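Recording Your First Shoe-Handling Demos with Handheld Grippers

If you want a policy that can deal with footwear, you need examples, and you can collect them without a robot in the room! In the Tusora project we wear a head camera, take a gripper in each hand and do the task ourselves. Our first set had 574 episodes, and we learned a lot getting there.

Step 1: Set the work area

Lay a board flat on the floor and put one shoe on it. Leave the rest of the room as it is - ordinary clutter is good for training. Keep cables out from under your feet.

Step 2: Check the marker cubes

Each gripper carries a cube printed with black-and-white patterns, and tracking depends on it. Wipe the faces, then open and close the jaws 5 times while you watch the Lalten viewer. If a pose jumps, tighten the cube and try again.

Step 3: Get into position and record

Stand over the board with both arms forward. Look down so that both cubes and the shoe stay in view, glance at the small screen by your right hand, and start.
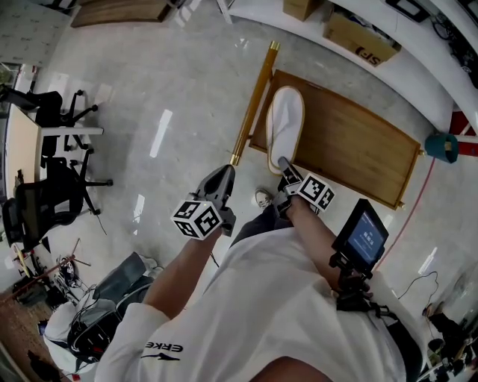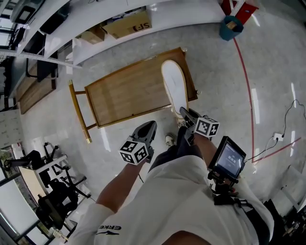
Step 4: Vary everything

Turn the board a little, move the shoe to the other end, swap the shoe. 100 varied episodes taught our model more than 1,000 near copies did, and it was great fun to watch!

Step 5: Upload

Name the folder by task and push it to Dlamini. Delete false starts first - they are a pain to find later.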